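Getting the last of the sauce out

In my house we finish a bottle of ketchup every two weeks, and for a long time I was throwing away the last spoons of it. My neighbour Karthik Khan weighed one of my "empty" bottles on his kitchen scale and found 176 grams still inside. After this I became more careful. These are the things I do now.

Glass bottles. Warm the closed bottle in a bowl of hand-hot water, then turn it upside down in a mug and leave it there overnight. Put a folded cloth in the mug so the neck does not knock on the bottom. For honey it is the same, but the water should be a little warmer and you need more patience.

Squeezy bottles. Keep them standing on the cap in the fridge door. If the door shelf is too wide and they fall each time you open it, cut down a milk carton and stand them inside. I made mine in August and it still holds, though it is not beautiful.

Blocked caps. Unscrew the cap and leave it in warm water with a drop of washing-up liquid, then clean the hole with a wooden toothpick. Do not use a metal pin – I scratched one cap so badly that it leaked over the whole shelf.
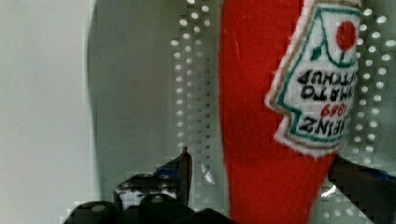
When really nothing more comes out, pour in two spoons of vinegar, close the bottle well and shake it. You get a thin red sauce that is very good in lentil soup or with fried onions. With mustard I use oil and a little lemon, and then it is a salad dressing. Mayonnaise I do not rinse. I take a narrow spatula for it – mine is from the market in Brutstead, and it reaches the bottom of a tall jar.

Wash the bottle with cold water first and only then with hot. The label comes off more easily if you rub it with cooking oil and wait ten minutes.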